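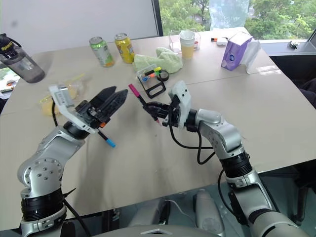
Before you plug in your Varma label printer, get your cables sorted. I know, you want to print something right away, and so did I! But the power cord and the data cord are both black, they both come in the same little bag, and one of them will not like being forced into the other one's socket. Grab a marker or two first. I like one color for power and another for data, and a pair like the pink-capped one and the light blue one held over that big beige table is plenty. Put a stripe of color on a bit of white tape, wrap it near the plug, and you're set for years.

Section 6. Connecting and loading the first roll

1. Set the printer on a flat surface with the front door facing you. Leave a hand's width behind it for the cords (I had mine jammed against a bookcase for a month and the plug ended up bent).

2. Push the power cord into the round socket until it clicks. Don't turn the printer on yet.

3. Open the lid with the two side tabs. Squeeze both together. If only one lets go, close it and try again.

4. Take the tape off the new roll and throw away the first loop of labels, as there's usually glue on it.

5. Drop the roll in with the labels feeding from the top. The size I use is 52 mm wide, and the guides slide in to meet it. Snug, but the roll should still spin with one finger.

6. Pull the end of the roll out past the cutter, close the lid, and switch on. The light blinks green while it finds the gap between labels, then stays on.

7. Connect the data cord and open Drivell on your computer. Pick Add Printer and wait. Mine took 60 seconds the first time and I was sure it had frozen, so please don't yank the cord!

Note: If Drivell stops with error 649, it can't tell what size your labels are. Type the width in by hand and press Retry. Thanks to Usha Iyengar for writing in with that fix.

Caution: The print head gets hot on long jobs. Let it cool before you reach in to clear a jam, and never scrape it with a knife or a key. A cotton swab and a little rubbing alcohol will do.

Loading a second roll is the same from step 3 on, with the printer switched off. Test pages are covered in Section 7.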